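Course handout 6: Collecting demonstrations with hand-held grippers

Prurnadano Robot Learning Lab Course. Revised May 2022

Scope of this handout

Handout 5 dealt with how a policy is trained once a set of examples exists. This one deals with how the examples are made. The method used in the course is direct demonstration: a person holds a gripper tool with a camera fixed to it, does the task by hand, and the recording becomes one training example. No robot arm is needed during collection. The arm appears only in the test sessions in December.

Terms

A demonstration is one attempt at one task, from the start signal to the release of the last object. An episode is the recorded file of a demonstration. A session is a block of episodes collected with the same room, table and calibration. A set is everything submitted by one group for one task. Please keep these words apart in your reports. In past years "run" was used for all four and the logs could not be compared.

What the model receives

At each time step the model receives the image from the camera on the tool, the width of the jaw opening, and the position of the tool relative to where the episode started. It does not receive a view from the ceiling, the names of the objects or a written goal. Anything that matters to the task must therefore pass through the lens of the tool at some point. If a target container leaves the view before the grasp and returns only after the release, the model has no image from which to learn the approach.

The lens is very wide. Straight edges bend and the corners go dark. Do not correct this in the files you submit. The same lens is used at test time, and the loader expects uncorrected images.

The utensil task

The first graded task is Utensil Sorting. Long, thin items are placed on a covered table and a container stands behind them. The items are picked up and put into the container. Thin sticks are used on purpose. They have little surface for the jaws to close on and they lie almost flat against the cloth, so errors in height show up early. A patterned cloth also makes the edges of the items harder to separate from the background than a plain tabletop does.
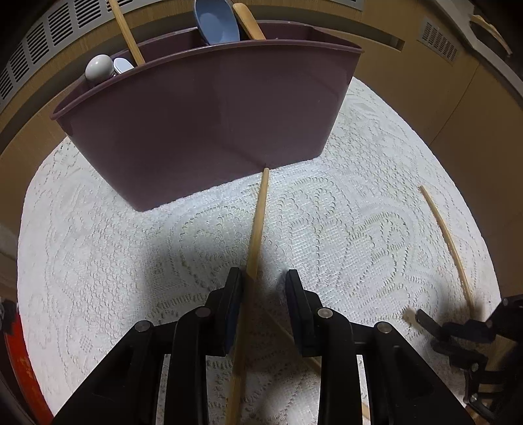 Reading time: 5 minutes

Note how the stick passes between the jaws nearer to one than to the other. Off-center positions of this kind are useful in a set. At test time the arm will rarely arrive perfectly centered, and a model trained only on centered approaches has no example of what to do next. The purple bin with utensils standing above its rim is also representative of the task. A container that already holds items changes which parts of the opening are free, so a set should include both empty and partly filled containers.

Two-handed work

Utensil Sorting is collected with two tools. Both streams must be started before either tool enters the work area. Each tool writes its own file, and the Sakai script joins the two by time stamp. If the offset between the streams cannot be found, the script rejects the episode. Repairing the offset by hand is not permitted.

One tool will often be visible to the camera on the other. This is acceptable. Leave such episodes in the set.

Varying the start

Variation should come from the layout and not from the style of the person collecting. Between episodes, change the following:

Position and angle of each loose item
Position of the container, within reach of both tools
Number of items already in the container
Starting height of each tool
Which tool makes the first grasp

Keep these fixed within a session: lens, exposure setting, finger pads and table cover. If a pad is replaced, calibrate again and open a new session.

Pace

Move at a steady, moderate speed. Fast motion blurs the image and the tracking may be lost. Very slow motion fills the episode with near-identical steps, and the model learns to stand still. Pauses before the jaws close should be short.

Failed grasps

A missed grasp followed by a second attempt within the same episode is kept and marked "recovery". An item that falls off the table ends the episode, which is marked "fail" and stored separately. Do not delete failed episodes. They are used in Handout 8.

Amounts

The full set for Utensil Sorting is 1,000 episodes, shared among all groups at the Utport site. Each group submits 96 episodes for its first check. Of the pilot set, 195 episodes were rejected, most of them for lost tracking or a missing second stream.

Submission

Upload the joined files to the Prastisura server in one folder per session. Each folder must contain the calibration file, the session log and the episode files. The log lists the episode number, the mark (good, recovery or fail) and the layout code. Folders without a calibration file are not loaded.

Reading for the next meeting: Handout 7, sections 1 to 3, on action labels and jaw width.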